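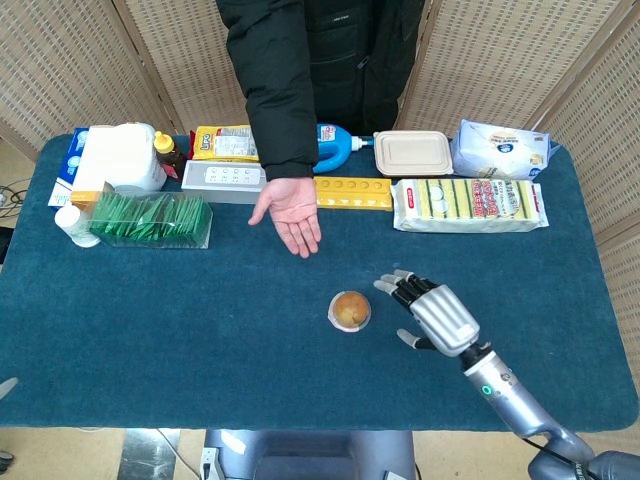
4.2 Observations from the Open Day

The laboratory results in Section 4.1 were obtained with operators who knew what the robot was going to do next. The open day on Wednesday, June 28, 2023 removed this advantage. Visitors to the Hakance hall were invited to stand across the table from the Janine platform and take part in a short exchange of grocery and household items, with no briefing beyond a printed card, which few of them read.

The system was the one described in Section 3, with the Flerkex grasp planner running at its normal settings. Two changes were made for the public. Arm speed was lowered, and the release threshold was raised so that the hand would let go only after a firm upward contact from the person's palm. We considered this second change conservative. Visitors considered it stubborn.

Figure 3 shows the table from the robot's own head view. A visitor holds out an open hand, palm up, while the robot's right hand is beside a small muffin in the middle of the cloth. The other goods stay along the far side of the table, on the visitor's side. We kept this layout all day because it left the near half free for arm motion, and because earlier trials in May had shown what an elbow can do to a row of bottles.

Figure 3. Head camera view during the open day, with a visitor's hand extended and a muffin near the robot's right hand.

The muffin deserves a comment. It was added to the object set late, over the objections of the authors, who had tuned the grasp force on boxes. Soft baked goods deform at loads the planner treats as a light touch, and the cup slides separately from the cake. Visitors nevertheless asked for the muffin more often than for anything else on the table, and detergent found almost no takers.

Most people offered a hand well before the robot was ready and then held it there, politely, for longer than any of our subjects had in the laboratory. The intent model of Mathebula, trained on 445 recorded exchanges, reads a motionless palm as a person who has lost interest. It therefore paused, the visitor waited, and 4 exchanges had to be ended by the operator. We have since extended the timeout.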